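# Returning Household Goods Bought by Mail: Habits and Costs Among Residents of Dasov

Final report, Consumer Studies project course, spring term

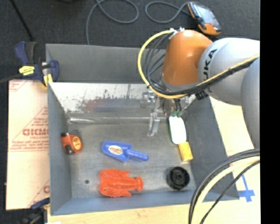
## Summary

This report examines how residents of Dasov return household goods ordered by mail, and what those returns cost them in time and money. The project combined a written survey, which drew 332 usable replies, with return diaries kept by 28 households over a period of 11 weeks. Most respondents had sent back at least one item in the past year. The largest burden they reported was the effort of repacking and the trip to a drop-off point. Postage came second. The report closes with four recommendations addressed to local retailers and to the town library, which already handles parcel pickup for one carrier.

## Background

Dasov lost its last general housewares store two years before the project began. Residents who need a kettle, a lamp or a set of storage boxes now either drive to the Binier shopping center outside town or order from a catalog or website. The course had studied purchasing habits in earlier terms, but the return of goods had not been looked at separately. Published work on returns deals mainly with clothing, where the reason for sending an item back is usually its fit. Household goods raise other questions. They are often heavy or fragile, their original packaging is hard to close again, and buyers tend to discover a fault only after some use.

The project set out to answer the following questions:

- Which kinds of household goods are returned most often, and why?
- How do residents prepare and send a return?
- At what point do they decide to keep an item they do not want?

## Method

Paper surveys were left at the library, the Mokoena Community Center and the front counter of Custari Hardware, and the same form was posted online. The form had two pages and took a few minutes to fill out. Replies were discarded if the first page was blank or if the respondent lived outside the town limits.

Households for the diary study were recruited through a box on the last page of the survey. Each received a notebook with printed headings: date of order, item, reason for return, packing materials used, travel time and refund received. Entries were collected every second Monday. Households that had nothing to return in a given period were asked to write "none" so that an empty page would not be mistaken for a missing one.

Interviews were considered and dropped for lack of time. No names or addresses were kept after the notebooks had been copied.

## Findings

### What is returned

Small kitchen appliances were the most frequently named category, followed by lighting and bedding. Furniture was ordered less often and returned very rarely. Several respondents wrote in the margins that they had kept a damaged shelf or table and asked for a partial refund, and the survey form should have included this as a choice.

The reasons given varied by category. Appliances went back chiefly on account of faults or missing parts. Bedding went back on account of color or size. For lighting, the most common complaint was that the item looked smaller in the room than it had on the page. A number of people had ordered from listings that gave measurements only in a drop-down section, and they had not opened it.

### Packing

Repacking was the step respondents disliked most. Those who had saved the original box reported little trouble. Those who had thrown it out used grocery boxes, padded bags or, in one diary, the carton from a neighbor's microwave. Tape was a recurring expense. The diaries show that a second trip was often made to buy packing supplies before the return could be sent at all, and this travel was frequently longer than the trip to the drop-off point itself.

Molded foam and cardboard inserts caused particular difficulty. Diary entries describe inserts that tore on first opening, or that could be refitted only in an order the buyer had not noticed. Two sellers printed a small repacking diagram inside the lid. Both were mentioned favorably.

### Sending

Residents who live near the library used its counter almost without exception. Residents on the north side of town more often waited for a carrier to collect from the house, and their returns stayed in the hallway or garage for longer. Missed collection windows appear in several diaries. One household recorded three visits for the same lamp.

### Keeping unwanted goods

A majority of respondents said they had kept something they had intended to return. The usual pattern was delay: the item was set aside, the deadline passed, and the item was then given away, stored or thrown out. Low price made this more likely, as did a return fee deducted from the refund. Respondents over retirement age were more inclined to keep an item if the return label had to be printed at home.

## Limitations

The survey was not a random sample. People who visit the library or the hardware store may differ from those who do not, and people with a strong complaint may have been more willing to reply. Diary keeping also appears to have changed behavior. Several households noted that they had returned an item during the study that they would otherwise have kept. The study period did not include the winter holidays, when the volume of returns is likely to be higher.

Costs were recorded as written by the households and were not checked against receipts.

## Recommendations

1. The library should post its parcel counter hours at the entrance and at the Mokoena Community Center.
2. Custari Hardware should be asked to consider a shelf of used boxes and padding, free to residents who bring their own in exchange.
3. Sellers should print measurements beside the price and include a repacking diagram inside the lid.
4. A label-printing service should be offered at one public location on the north side.

## Further Work

A second round of diaries covering December and January would allow a comparison with the spring results. It would also be useful to ask the Binier shopping center how it handles goods bought online and brought back in person, which a few respondents described as their preferred method. The blank survey form and the diary template are held with the course materials and may be reused by later groups.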